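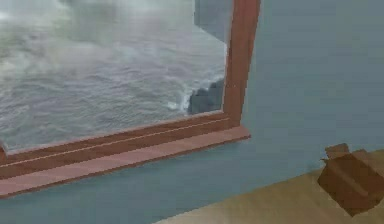

Informe de avance, segundo periodo
Evaluación del paquete de simulación y adiestramiento Skendora
Preparado por Morven Gunn para Ishbel Lamont, programa de ayudas de Drastwood
Julio

Querida Ishbel:

Antes de nada, gracias por la paciencia con el calendario. Ya sé que este informe tenía que haberte llegado a finales del mes pasado y que lo has reclamado con mucha más amabilidad de la que merecíamos. Lo que pasó es que Clirkow publicó una actualización de Skendora justo cuando estábamos cerrando las pruebas, y preferimos repetir una parte antes que mandarte conclusiones sobre una versión que ya no se vende. Creo que ha valido la pena, y espero que al terminar de leer pienses lo mismo.

Te recuerdo brevemente de dónde partíamos. La ayuda cubre la evaluación independiente de Skendora, el paquete con el que Clirkow ofrece a talleres pequeños y centros de formación un entorno simulado para ensayar tareas de manipulación antes de pasarlas a un brazo de verdad. La pregunta que nos hicisteis era bastante concreta: si un centro como el nuestro, con poco dinero y sin ingenieros de simulación en plantilla, puede sacarle partido en un curso académico. El primer informe trataba de la instalación y de los primeros ejercicios. En este te cuento el trabajo con los escenarios y el manejo de cajas, que es donde más horas hemos metido.

Lo que hemos hecho

Angus Purves y Effie Chisholm han llevado el día a día de las pruebas, y lo han hecho con un cuidado que me gustaría que constara. En total tenemos registrados 1.710 intentos en el simulador, repartidos entre abrir solapas, empujar cajas por una superficie y levantarlas para dejarlas en otro sitio. De todos ellos, 761 terminaron como pedía el ejercicio. Dicho así parece poco, y Donnie Farquharson se llevó un disgusto al ver la cifra, pero hay que tener en cuenta que los primeros intentos los hicieron alumnos que no habían tocado nunca un mando de teleoperación y que contamos absolutamente todo, también las pruebas en las que alguien se equivocó de botón al empezar.

Los escenarios vienen ya montados y se eligen de una lista. Hemos trabajado sobre todo en la sala costera, una habitación de paredes azul grisáceo con una ventana que da al mar, y en otras dos interiores más sencillas. A los alumnos la sala costera les encanta (hay quien se queda mirando las olas más tiempo del que me gustaría reconocer en un informe) y como ambiente de trabajo resulta agradable. También es la más pesada de las tres. En los ordenadores del aula, que ya conoces y que no son precisamente nuevos, el mar se come buena parte de la capacidad gráfica, y los objetos pequeños o lejanos se ven toscos, con los contornos en escalera. Effie escribió a Clirkow preguntando si se podía dejar el exterior en una imagen fija. Contestaron enseguida y muy correctos, y dicen que lo están estudiando. Nos gustaría tener una respuesta más firme antes de recomendarlo a otros centros.

Las cajas y el contacto con las superficies

Aquí está nuestra mayor reserva. Las cajas de cartón del paquete tienen solapas que se abren y quedan levantadas, y para enseñar a acercarse desde arriba o de lado van estupendamente. El problema es el apoyo. Con la configuración de fábrica, la base de algunas cajas parece quedar un poco por encima de la superficie, como si flotara. A simple vista puede pasar por un detalle sin importancia, pero cuando se está enseñando a alguien a calcular la altura de agarre, esa pequeña separación confunde mucho. Angus encontró en el manual el ajuste del margen de contacto, lo redujo y la cosa mejoró bastante, aunque a cambio la simulación va más lenta. No damos el asunto por cerrado y seguimos en conversación con el soporte técnico.

Para comparar, repetimos los ejercicios de empuje y levantamiento con el brazo del laboratorio que nos presta Pollock, siempre con alumnos que ya habían practicado en Skendora. Hicimos 564 intentos. El empuje se trasladó muy bien y casi no hubo que corregir nada. Levantar fue otra historia: las solapas reales se doblan, ceden y a veces se quedan enganchadas, y las del simulador se portan de una manera mucho más dócil. Donnie lo resumió diciendo que los alumnos llegan al brazo con buenas manos y demasiada confianza, y me parece bastante justo.

El producto como compra

La instalación sigue siendo lo mejor de Skendora. Un técnico del centro la deja lista en unos 30 minutos por ordenador, y desde la actualización ya no hace falta volver a introducir la licencia cada vez que se cambia de escenario, cosa que nos tenía desesperados. La documentación en inglés es clara y está bien ordenada. La traducción al español se quedó en la versión anterior, de modo que los menús nuevos no aparecen explicados. Hemos hecho una hoja propia para el aula y con mucho gusto la compartimos con quien la quiera.

El soporte merece una buena nota. Nos han respondido siempre en la misma jornada y casi siempre la misma persona, lo cual se agradece. Echamos en falta, eso sí, una forma sencilla de exportar los registros: ahora mismo hay que sacarlos sesión por sesión, y a Effie se le han ido tardes enteras en ello.

Gasto y cambios

Vamos dentro del presupuesto. La partida de licencias está gastada por completo, como estaba previsto, y en la de desplazamientos ha sobrado algo, porque Pollock nos dejó agrupar las visitas al laboratorio. Con tu permiso, querríamos pasar ese sobrante a una tarjeta gráfica para uno de los ordenadores del aula. Así podríamos probar la sala costera en condiciones y decirte con fundamento cuánto equipo necesita un centro para usarla. Si hace falta una solicitud aparte, dímelo y la preparo.

Lo que queda

En el último periodo repetiremos el levantamiento con el nuevo margen de contacto y con un grupo de alumnos que empiece de cero. También queremos que dos profesores ajenos al proyecto preparen una clase con Skendora sin nuestra ayuda, que al fin y al cabo es lo que tendrá que hacer cualquiera que lo compre. A día de hoy yo lo recomendaría para iniciación y para practicar aproximaciones, y esperaría un poco antes de hacerlo para agarre fino.

Si te apetece pasarte por el aula a verlo en marcha, las mañanas a partir de las diez suelen ser buen momento, y Angus estará encantado de dejarte el mando.

Un abrazo muy fuerte de todo el equipo,

Morven Gunn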